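Hundau Household Storage Survey: data card

Version 7. Maintained by Kaiwen Kong and Nandini Nadar.

The survey records where people in the town of Hundau keep everyday things at home: gloves, string, spare keys, batteries, medicine, cleaning tools. Each row is one item in one household.

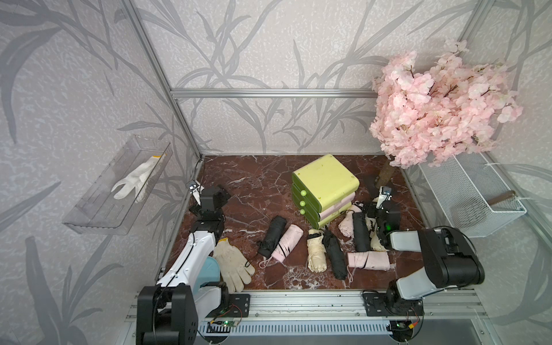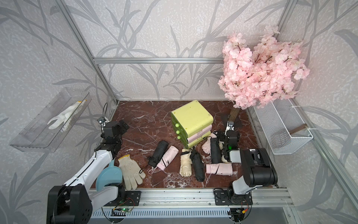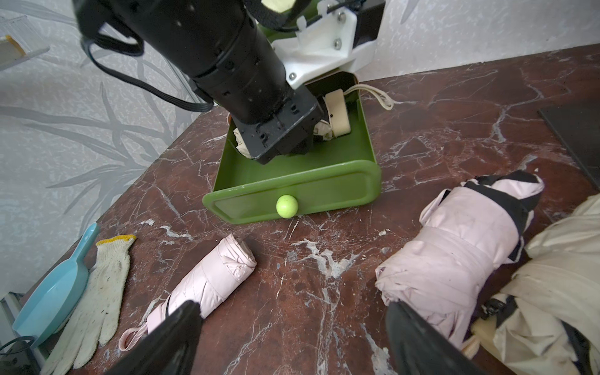 Drawer unit with green knobs (first), light blue dustpan (second), green drawer out on the marble top (third).

What is in the files

households.csv has 415 rows, one per household. Columns are household_id, district, rooms, people, years_at_address and home_type.

items.csv has one row per item named by the household. Columns are household_id, item_code, place_code, place_text, reach and last_used.

places.csv is the lookup table for place_code. There are 38 codes. Code 12 (drawer, indoor) and code 13 (drawer, shed or garage) were a single code before version 4. If you have scripts written for the older files, check them.

All files are UTF-8 with comma separators. Missing values are left blank. A zero in last_used means the item was used on the day of the interview.

How the answers were collected

Interviews were done by phone in the Lu and Skarkton districts and on paper in Wunley. Genowefa Piątek wrote the question sheet and Baoshan Ren did the coding. The paper forms have a longer free text box, so place_text tends to be longer for Wunley. Don't read that as a difference between districts.

People were asked to name the place in their own words first. The code was added later from the written answer. Where an answer gave two places ("kitchen drawer or the hall shelf"), the first one was coded and the full answer kept in place_text.

The target was 400 households. Recruiting stayed open until the end of July and the extra ones were kept.

The reach column

reach takes the values floor, low, mid, high and ladder. It is the person's own judgment and was not measured. A high shelf for one person may be mid for another in the same home, and we only spoke to one adult per household.

Known problems

Baskets and open bins share code 21. Several people used "basket" for a closed hamper, and those went to code 22 when the text made it clear.

Drawer units on wheels are coded as drawers, not as carts.

home_type is blank for most of the early Lu interviews. The question was added after they had started.

Seven households asked to be taken out after version 5. Their rows are gone from all files and their ids will not be used again.

Not suitable for

Estimates for any other town, or anything about how much people own. We asked about a fixed list of items and did not ask for amounts.

Changes in version 7

Spelling fixed in place_text for Skarkton. Duplicate rows removed from items.csv, reported by Seija Eskola. No column names changed.

Corrections can be sent to either maintainer. Please include the household_id and item_code. Nandini goes through them on Wednesdays.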